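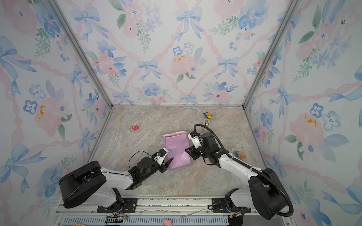 Blue bows, pink garlands, blue blossoms and a bit of yellow. Wallpaper of the day.

Wallpaper mill open day, Trernville
November 29, 2021

Written on the train home so excuse the spelling. Wanted to get it down before I forget the order of things.

Went with Anum Ghauri, who had the tickets. Doors at ten, we got there twenty past after going to Stavville by mistake (two stations, same line, my fault). Wojcik is the name over the gate. Brick building, canal on one side, car park full already. Free tea. Good start.

Tour one was the print floor. Our guide was Desmond Szabo, in the trade since he left school, very fast talker, couldn't hear half of it over the fans. What I got: they still run surface printing, the old way, raised rollers and a big drum in the middle, paper goes round the drum and picks up one colour per roller. Colour sits thick on the paper. You can feel it with a fingertip, they let us. Smell of wet paint and something like warm cardboard. The paper then goes up to the ceiling and hangs in long loops to dry, whole length of the shed, and you walk underneath it. Best bit of the day for me. Anum took ages there.

Roller store next. Over 800 rollers, racked up to the roof, oldest ones wood with brass strips hammered in for the outlines and felt packed in between. Some of the felt has moth. One man looks after the lot, Radymyr Lysenko, and he was re-felting a rose when we came through. A leaf takes him a morning. Asked him if he had a favourite and he pointed at a very plain stripe.

Lunch. Cheese roll, fine. Soup had gone by the time we got to the front. Queue needs sorting out, one till for all those people.

Afternoon was the pattern room, which I'd really come for. Drawers and drawers of old sample books. Gloves on. You're allowed to turn the pages yourself, which suprised me. Lots of ribbon and bow papers, they were all the rage for bedrooms and then all of a sudden they weren't, and now they're back. Diamond lattices made out of twisted ribbon, flowers dropped in the gaps. Szabo's tip for spotting a good one: look where the repeat joins, and see if your eye goes straight to it. On cheap papers you get a row of the same fat rose marching across the wall. On the better ones the designer has tucked a sprig of leaves over the join and you have to hunt.

Also learned, in no order:
- big patterns waste more paper, buy an extra roll
- check the batch number on every roll before you cut anything
- a small room can take a big bow. I'd have said the opposite
- paste the wall with modern papers, paste the paper with the old sort
- hang from the middle of the chimney breast and work out

Had a go at hanging a drop on the practice boards. Mine went on crooked. Anum's went on straight and she was unbearable.

Shop at the end. Ends of rolls in bins, £21 for a full roll of discontinued stock, no returns. I bought two of a blue one for the back bedroom, then stood in the car park wondering if two was enough. Probably not. They'd sold out of the ribbon pattern by three.

Practical stuff: the print floor is step free, the roller store isn't. Wear flat shoes, floor is sticky in places. Loos by the gate only. Bring a bag for samples, they give you loads. Next one is in August and booking is through the office at the mill, they dont take cards on the phone.

Train's coming into Eltstead, have to change. Will put Anum's photos of the drying loops up when she sends them.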